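The Second Life of a Board Cover

Hardcover picture books fail at the hinge. The cover boards usually outlast the paper joint that connects them to the text block, and at Drukport, a bindery that repairs stock for school libraries, 174 of the 800 titles received in December had a split front joint and otherwise sound pages.

Wim Hermans, who runs the repair bench, traces the problem to grain direction. Endpapers cut with the grain running across the spine resist folding and crack along the joint. Turning the sheet costs the printer some waste on each run, so cheaper editions often skip it.
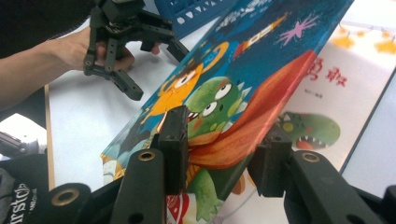
Glue is the second variable. Hot-melt adhesive sets in seconds but stiffens with age. Cold PVA stays flexible and needs several hours under weight. Drukport uses PVA for all joint repairs and leaves the books in the press overnight.

A standard repair takes 20 minutes of bench time. The old endpaper is lifted, a strip of woven cloth is glued into the joint, and a new endpaper goes over it. Nidia Apaza, who buys for the Kramer school libraries, sends a book back for a second repair only if the sewing is intact. Books with loose sections are replaced.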